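How Do You Teach a Robot to Tidy a Shelf?

By Mererid Wogan

Think about the last time somebody showed you how to tie a shoelace. They probably said something like "make a loop, go around, pull it through." Then you made a knot the size of a potato and they had to show you again.

Teaching a robot goes a bit like that, except that the robot has never seen a shoe. It has no idea what "around" means. It doesn't know that bottles roll, or that tables stop at the edge. It will also never complain that it's bored, so it has that over the rest of us.

For a job like putting little bottles on a shelf, you could try writing down every move. Lift the arm this much. Turn the wrist that much. Close the fingers, but only a little. People did work this way for years, and plenty of factory robots still do. It's fine as long as the bottle is in exactly the same spot each time. Bottles are not known for this.

So there is another way. A person does the job with the robot's own arms, and the robot keeps a record.
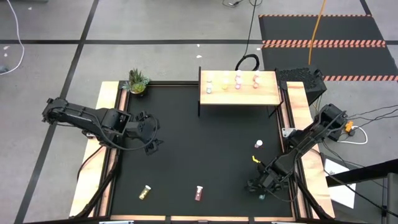
Two arms, one shelf, and a few bottles that aren't on it yet.

How do you borrow a robot's arms? There are two main ways.

The first is to grab hold. You take the arm and push it gently where it should go, like helping a very stiff grandparent into a coat. Sensors in the joints notice every bend.

The second is remote control, which grown-ups call teleoperation because they like long words. You move a set of handles, and the robot's arms copy you. Move your left hand and the left arm moves. Scratch your nose and, well, please put the handles down first.

While all this is going on, the computer saves two things: what the cameras saw, and how the arms moved. One full go at the job is called a demonstration. A learning program studies a big pile of them and tries to work out what a good move looks like when a bottle is here, or over there, or lying on its side.

How big is a big pile? Our bottle robot is called Grollero, and its first pile had 545 demonstrations in it. It learned to reach for bottles very confidently and miss them. By the time we had over 4,000, it was missing a lot less.
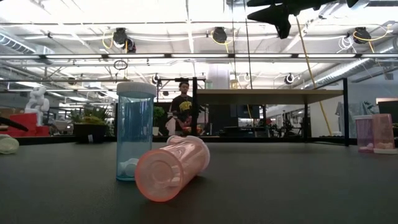 Some bottles stand up and some lie down. A robot has to learn about both kinds.

Bottles you can see through are a special nuisance. Light goes through them and bounces off them, so it can be hard for a camera to tell where the bottle ends and the table begins. You have the same trouble with very clean glass doors, as my forehead can tell you.

It also helps if the teacher makes a few mistakes. Suppose you bump a bottle, it tips, and you pick it up again. Leave that in! A robot that has only watched perfect work has no clue what to do when things go wrong, and on a Monday things usually do.

Try it yourself

Ask a friend to be the robot. Their arm goes limp and their eyes stay shut. Hold their wrist and guide their hand to a plastic cup, then onto a book. Do it five times with the cup in the same place. Now move the cup, let go of their wrist, and ask them to do it alone with their eyes still shut.

Once they've finished grabbing at the air, swap places. It's your turn to be the robot.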